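Contra a mesa limpa

Escrevo isto depressa, entre uma chamada e outra, porque se deixo para amanhã não escrevo.

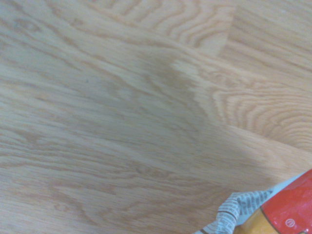
Começou com a Alina Stoica, que me mandou um artigo daqueles. Dez passos para trabalhar melhor em casa. Passo um: esvazie a secretária. Passo dois: esvazie mais. Lá para o passo sete já só se podia ter o computador e uma planta, e a planta com reservas.

Pois eu sou contra. Há nove meses que trabalho na mesa de jantar e a única coisa que me salvou foi a tralha. As pilhas. O caderno aberto na página errada, a factura do gás debaixo da chávena, o dicionário que não abro desde junho mas que está ali e eu sei que está ali.

A teoria da mesa limpa parte de uma ideia esquisita sobre a cabeça das pessoas. Que ela funciona como a mesa. Mesa vazia, cabeça livre. Mas a minha cabeça não é assim, a minha cabeça guarda coisas nos sítios. Se tiro o papel do canto esquerdo, perco o papel e perco o assunto. Já me aconteceu. Arrumei tudo num domingo, muito contente, e na segunda falhei um prazo da Bemstead porque o aviso estava numa pasta. Numa pasta! Quem é que vai ver às pastas?

O Silviu Preda, que foi meu chefe e é pessoa organizada, diz que isto é preguiça com filosofia por cima. Talvez. Ele arquiva tudo, tem etiquetas por cores e encontra qualquer contrato em menos tempo do que eu levo a levantar-me da cadeira. Respeito. Só que o Silviu passa a última meia hora de cada dia a arrumar, todos os dias, e ninguém põe essa meia hora na conta. Multipliquem por um ano de trabalho. Eu passo esse tempo a ler, ou a não fazer nada, que também é preciso.

E depois há o dinheiro, que é a parte que me irrita mesmo. A limpeza vende-se. Caixas para pôr coisas, caixas para pôr caixas, uma gaveta que encaixa noutra gaveta. A Raluca Dumitrescu comprou um sistema completo da Lirnodon, 31 peças, e agora tem a tralha de sempre mais 31 peças. Telefonou-me a perguntar onde se guardam os separadores que sobram. Não soube responder.

Não digo que se viva no meio do lixo. Pratos sujos fora, obviamente. Migalhas também. Falo de papel, livros, canetas, aquilo em que se está a mexer. Uma mesa de trabalho com trabalho em cima. Parece-me um pedido razoavel.

O que me custa mais é a vergonha. Nas reuniões por vídeo toda a gente ganhou uma estante impecável atrás e um bocadinho de tampo vazio à frente. A Rodica Grecu confessou-me que empurra tudo para o chão cinco minutos antes de cada chamada e depois apanha. Duas, três vezes ao dia. De joelhos, uma mulher com vinte anos de carreira. Para quê? Para os outros, que fizeram exactamente o mesmo, acharem que ela é a única que não precisa.

Podíamos parar com isto. Eu parei na semana passada, virei a câmara um pouco para baixo e pronto, viram-se as pilhas. O Fredy Urrego perguntou que livro era o de cima. Falámos do livro. Foi a melhor parte da reunião, e olhem que a reunião era sobre o orçamento de Druvonard, portanto também não era dificil.

À Alina ainda não respondi. O artigo dela está impresso, algures na segunda pilha, por baixo do correio. Respondo depois da próxima chamada.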